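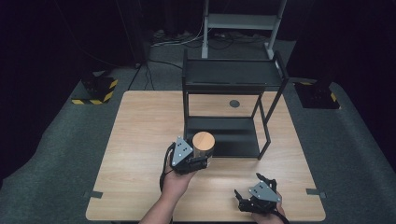

Getsemaní Cisneros lleva media mañana con los botes de madera cuando por fin se sienta. Un café, el móvil boca abajo. Tiene veinte minutos, avisa.

Su tienda se llama Tandus y vende cosas para guardar cosas. Botes con tapa de madera, estantes de metal negro de dos alturas, tarros, bandejas. Empezó en un local prestado en Mendoza, con una mesa y poco más. «Vendía por la tarde y por la noche hacía las etiquetas. Un desastre».

Lo primero que pregunto es lo de siempre: por qué un bote de madera y no uno de cristal, si con el cristal ves lo que hay. Se ríe. «Porque no quiero ver los garbanzos. Quiero saber dónde están, que es otra cosa». El té y el café molido, dice, mejor a oscuras. Para la pasta larga sigue usando cristal, no tiene problema en reconocerlo.

Hablamos del estante pequeño, el de sobremesa. Dos baldas negras, patas finas. Es lo que más le devuelven y también lo que más le vuelven a pedir. «La gente lo compra y lo llena el primer día. Arriba, abajo, delante. Y a la semana me escriben que no cabe nada». Su consejo es dejar la balda de abajo medio vacía un mes. A ver qué acaba ahí solo.

¿Y qué acaba ahí? «Las llaves. Siempre las llaves».

En la balda de arriba, lo que se coge a diario. En la de abajo los botes, que entran de frente y hay que poder sacarlos sin tumbar el de al lado. Insiste mucho en esto. Mide el bote con la tapa puesta, mide el hueco, y deja sitio para los dedos. «Parece una tontería hasta que tienes que sacarlo inclinado y se te cae el azucar por toda la mesa».

Con Nayeli Ledesma, su socia, discute por las tapas. Nayeli las quiere más oscuras. Getsemaní las prefiere claras, con el cuerpo un poco más tostado, para que se note dónde se abre. De momento gana ella - el último pedido al taller, Trurkov, fueron 400 botes y todos con la tapa clara. Los repartieron en seis cajas enormes que no pasaban por la puerta. Hubo que abrirlas en la acera.

Sobre el cuidado es breve. Paño apenas húmedo, secar enseguida, nada de lavavajillas. Si huele a lo que hubo antes, bicarbonato una noche y la tapa aparte. «Y no me metas canela donde luego va a ir la sal, por favor».

Le pregunto por la moda de tenerlo todo igual, en fila. Hace una mueca. Le cansa. Una clienta, Estrella Esquivel, le mandó fotos de su despensa con botes de tres abuelas distintas y le parecio lo mejor que había visto en mucho tiempo. «Estaba todo a mano. Eso es orden. Lo otro es decoración, que tambien la vendo, ojo».

¿Planes? Una balda más honda, para marzo si el taller cumple. Un bote bajo, para infusiones en bolsita. Tonantzin Tovar le está dibujando los dos y aún no hay precio.

Se levanta, quedan botes por colocar. Desde la puerta añade una cosa - que la etiqueta va en la tapa solo si el bote vive en un cajón. En un estante, delante. Y a lápiz.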